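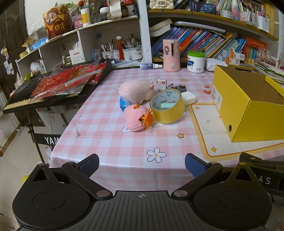
Vacancies and Participation > Home Study Participants

Call for participants: Hand-Held Gripper Fault Study, Tatness

Tremwood invites adults living in Tatness and the surrounding villages to take part in a home study of the Ollo hand-held gripper. The study follows the suspension of household sessions after a fault in which the fingertips closed without the trigger being pressed. In one session a participant's finger was pinched between the padded tips. The injury was minor and was treated at home.

The fault was traced to a worn return spring, which allowed the linkage to move when the tool was tilted. All springs have been replaced and the closing force has been reduced. Before general sessions resume, the revised tool must be used in ordinary homes, on ordinary tables, with the belongings that are usually kept there. Soft toys, rolls of tape, small packets and open cardboard boxes are all suitable. Participants are asked not to tidy up beforehand.

What is involved

Each participant will complete 10 sessions of 50 minutes in their own home. A member of the Tamiru safety team will attend the first session and give instruction in the use of the tool. During every session the participant will pick up, move and put down items on a table, and will record any unexpected movement on the sheet provided. The tool must be put down at once if the fingertips move by themselves, and the session must not be restarted until the safety team has been telephoned.

Who may apply

Applicants must be aged 18 or over and able to hold the tool for the length of a session, with rests. They should have a table which can be reached from the front and at least one side. Children and pets must be kept out of the room while the tool is switched on. Applicants who have had hand or wrist surgery in the past year cannot be accepted. Those who took part in the suspended sessions may apply again.

Payment

Participants will receive £500 on completion of all sessions. Those who withdraw early will be paid for each session completed. Participants will not lose payment for a session stopped on safety grounds.

How to apply

Application forms are available from the Tremwood office in Tatness and must be returned by 5th September. There are 9 places. Sessions will end in November, and a summary of all recorded faults will be sent to every participant.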